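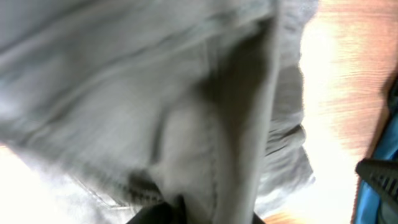

Lwazi Ngubane wrote to me after the last lecture that he still doesn't see why we need a camera on the wrist at all. If the overhead camera can see the whole table, he asked, what could a view with half the cloth missing possibly add? I love this question, and it is going to carry us through the whole session, so thank you, Lwazi.

Sarkeck Summer Readings in Robot Learning
Session 6 notes: Picking up cloth by its edge

What you need from Session 5: behavior cloning, action chunks, and the idea of a held-out set. If the part on action chunks went by too fast, reread it first. We lean on it hard today.

1. The problem

Rigid objects are kind to us. A mug has a pose, six numbers, and once you know them you know where every part of the mug is. A shirt has no such thing. Push one spot and another spot moves, or doesn't, depending on what is folded under what. You could try to estimate the full shape of the cloth and plan on top of that, and people have done lovely work that way, but the hidden layers make it slow and brittle.

The method for today (I'll call it the Billico method, after the project it came out of) skips the full shape. It asks a much smaller question, again and again: given what the wrist camera sees right now, which way should the fingers move to end up with one on each side of a cloth edge?
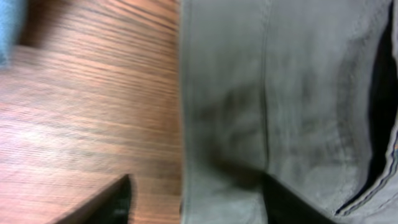

Fig. 2. Fingers on either side of a boundary, the left over the wood and the right against the gray cloth.

Look how local the question has become! The policy doesn't need to know which garment it has. It needs a boundary between cloth and not-cloth, and it needs to know where its own fingers are relative to that boundary. Both are in the same view, and as the hand moves the fingers stay put in the picture while the cloth slides past. This is most of my reply to Lwazi. From overhead, the hand hides the contact point at the very moment you care about it.

2. Data

Seung-woo Joo and Jhair Huaranga recorded 3290 demonstrations by hand-guided teleoperation. Each one starts from a dropped or shoved pile and ends when the operator calls the grasp good or gives up. Keep the failed ones! They are labeled, and the labels get used in part 4.

The split is by garment, so the test garments never show up in training. When you read other papers, check this first. A random split over clips lets the same shirt sit on both sides, and the scores look wonderful for no good reason.

Blur is left in. Segundo Huanca tried throwing out every blurry frame, and the policy got worse in exactly the fast parts of the motion. That makes sense once you think about it: a moving hand gives you blurry frames at run time too.

3. Edges that aren't edges

Now for my favorite part.

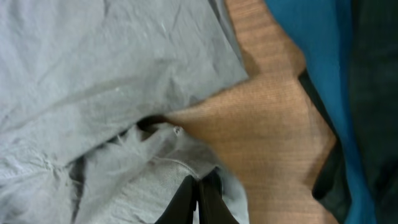 A boundary detector trained only on color or brightness will happily fire on everything that looks like a line. Seams are lines. Shadows in a deep crease are lines. The border where one cloth lies over another is a line, and a real edge as well, but grab there carelessly and you may come up with two layers. Take the pale gray-blue cloth lying partly over the fuzzier gray one: where they overlap, the two grays are close, and the little dark gap between them has more contrast than some of the true edge does. Meanwhile the border against the wood is easy. So the network gets three targets per pixel in place of one:

edge: cloth ends here and table begins
overlap: cloth ends here and more cloth begins
false line: seam, crease, shadow, printed pattern

Adding the third class was Jhonatan Huaranga's idea. It sounds like bookkeeping, yet in the ablation it mattered more than doubling the size of the network. Without it, the policy kept chasing seams.

The loss is ordinary cross-entropy over the three classes plus background, added to the action loss from Session 5. Write it out yourself before you look at the worked version. The weight between the two terms is the only thing that needs tuning.

4. Openings

Hoods, sleeves and pockets deserve a section of their own, and they are great fun. At an opening the edge is real, but what lies behind it is more of the same garment. One finger can go inside and one can stay outside, which gives you a single layer even in the middle of a pile.

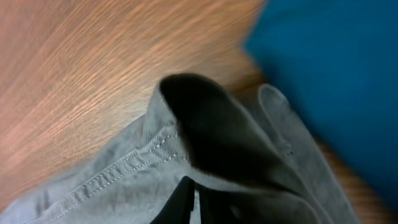 The trouble is that a dark interior and a dark crease can look nearly the same in a still. What tells them apart is motion. Move the hand a little sideways and the rim of an opening shifts against what is behind it, while a crease tends to deform as a whole. The policy therefore gets a short stack of past frames, and the failed demonstrations supply plenty of cases where the operator took a crease for an opening.

5. Results

601 trials on the real robot, all on unseen garments. The wrist-only policy beat the overhead-only policy clearly on single-layer grasps. Overhead won at choosing which part of a big pile to approach first, so the final system uses both: overhead to pick a region, wrist to finish. Lwazi, you were half right!

What still fails: thin, slippery cloth, and two layers whose edges line up almost perfectly.

6. Before next time

Read the Chaimongkol handout on contact sensing, at least the first half.

Exercise A. Take some 200 frames from the practice set and mark edge, overlap and false line by hand. Trade with a partner and compare. Note where you disagree and bring those frames along.

Exercise B. Train the small network for 2000 steps with and without the false-line class. Plot both curves on the same axes.

The practice set is on the Gallska server in the session folder. Exercise B runs fine on a laptop, but start it before dinner.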